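Pinces : le match se joue sur des boîtes noires

Chez Clusteck, à Viltatstead, on compare depuis octobre deux jeux de doigts pour pince parallèle. Le premier vient de Pravico, le second est dessiné et usiné sur place. L'enjeu est simple à énoncer : saisir une boîte plate et rigide posée à même la table, sans la faire glisser ni marquer l'étiquette.

« Une boîte haute, tout le monde sait la prendre », dit Palesa Gumede, responsable des essais. « Quand elle est basse, le doigt doit descendre presque jusqu'au plateau, et là un mauvais calibrage se paie tout de suite. »

Le protocole tient sur une page. Chaque jeu de doigts est monté sur les deux bras, puis on enchaîne les prises avec 9 positions de départ et 3 vitesses d'approche. Au total, environ 2000 saisies par configuration. Les efforts de serrage sont relevés par le contrôleur Moges, qui pilote les deux bras en même temps et coupe le mouvement si un doigt appuie trop fort sur la table.

Les doigts Pravico sont longs et raides. Ils pardonnent peu les erreurs de hauteur, mais reviennent toujours au même endroit. Ceux de l'atelier fléchissent légèrement au contact, ce qui aide à l'approche et complique la dépose : la boîte pivote parfois de quelques degrés quand la pince s'ouvre. Hicham Filali, qui les a dessinés, en est à sa quatrième version et pense épaissir la base.

Deux bras, deux boîtes noires sur la table blanche. 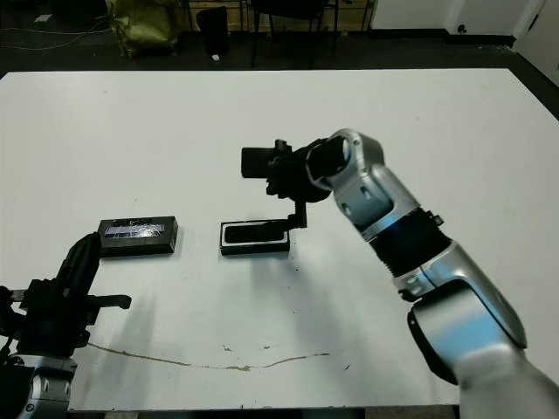
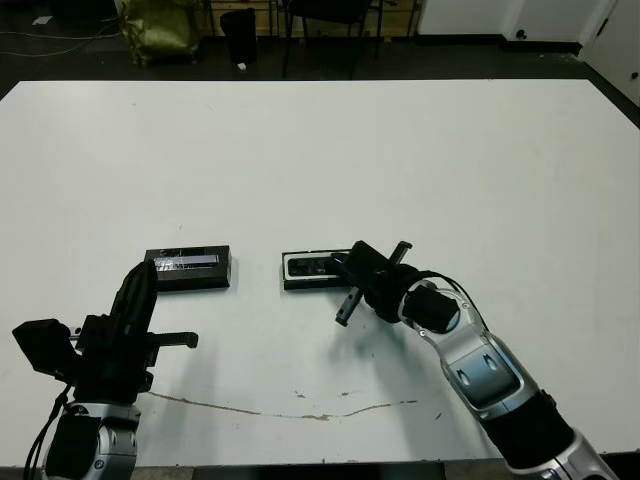 Reste la question de la vision. Les surfaces brillantes renvoient la lumière du plafond et l'estimation de position décroche dès que l'angle est mauvais. L'équipe a d'abord changé l'éclairage, puis ajouté 700 vues annotées au jeu d'apprentissage. Le second remède a mieux marché, surtout pour les étiquettes argentées. Les bords clairs sur fond sombre, eux, n'ont jamais posé de difficulté.

Clusteck n'a pas encore tranché. Les doigts Pravico gardent l'avantage en répétabilité, ceux de l'atelier se remplacent en une matinée. Une dernière série est prévue avec des boîtes plus lourdes, toujours à deux bras, l'un maintenant l'objet pendant que l'autre le saisit. Palesa Gumede voudrait aussi refaire les essais à vitesse lente, dont elle juge les relevés trop dispersés pour être publiés.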